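# Steveo (hand-held gripper)

Steveo is a black two-finger gripper you carry around by hand, and I've been the one keeping it going since January, so this entry is written from my side of the workbench. Norbert Somogyi keeps asking me to make the wiki pages sound more like an encyclopedia. Sorry, Norbert! I did put the headings in. 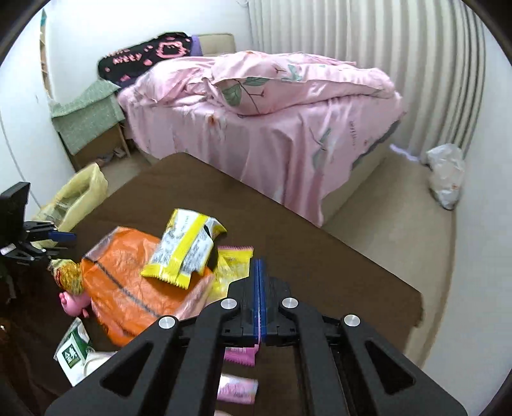

## Overview

The whole thing is a linkage with two angular fingers, and each side plate has big triangular openings cut through it. The cutouts save weight, and they're also where you get a screwdriver in, so I love them. Silver pins cap the pivot joints. The pads are blue, with ridges on the inner faces, and when the gripper is closed they should press together along one thin straight seam. I look at that seam before I look at anything else.

We run Steveo in pairs, left hand and right hand, for the Sistance household work: picking up packets, cartons, soft toys, whatever is on the table. Snack packets are a good everyday load (and a mean one, with those crimped edges). The two units use the same pads and pins, so one box of spares covers both.

## Name

Imre Kovács named it, and he has given me three different explanations. The drawings from Deák, the shop that cuts our plates, still say "Dronusport hand, rev 5", which was the project's old name. If you're searching the archive and find nothing under Steveo, try Dronusport.

## Setup

Setting one up takes me a coffee's worth of time, longer if the mount has been off.

1. Wipe the pads with a damp cloth and let them dry.
2. Put the mount on and snug the screws by hand, going corner to corner. Tighten them fully only when all of them are seated.
3. Open and close the fingers slowly with nothing between them. You're feeling for a notch or a scrape partway through.
4. Close it on a strip of paper and tug. The paper should hold with the same grip at the tip and at the base of the pads.
5. Zero the opening reading with the pads closed, then open all the way and check that the number comes back to zero when you close again.
6. Do the same with the other hand. Please don't skip it just because the first one was fine, I've done that and lost an afternoon.

## Routine care

I check the pivots every 550 grips and change the pads at 1100, or sooner if the ridges have gone shiny. Shiny ridges slip on plastic wrappers long before they look worn out. The counter is in the session log, so you don't have to keep a tally on your hand like I used to.

Pivots get one small drop of light oil each, wiped off right away. Oil creeps! If it reaches a pad, wash the pad with dish soap, and if it still feels slick the next day, throw it out. Crumbs and foil flakes like to hide behind the pads, and a soft toothbrush gets them out nicely.

## Common repairs

**Seam open at the tip.** Usually a pad that isn't pushed all the way onto its finger. Take it off, clean underneath, refit. If the gap is still there, compare the side plates against a new one, since a drop onto a hard floor can bend them a little.

**Fingers close unevenly.** One pivot is tighter than its opposite. Loosen that pin 2 clicks with the small driver and try again. I'd go slowly here (it's easy to chase the problem from one side to the other until everything rattles).

**Clicking under load.** A worn pin. Replace it together with its partner on the other side and write it in the log.

**Reading drifts during a session.** Check the mount screws first. Imre says it's always the sensor, I say it's always the screws, and the log currently favors me.

## Spares

Pads, pins and one pair of side plates live in the gray drawer. Deák is closed for the holidays, so go easy on the plates until they're back.

Last edited Sun 27 December. Norbert still has to add the part numbers for the pins.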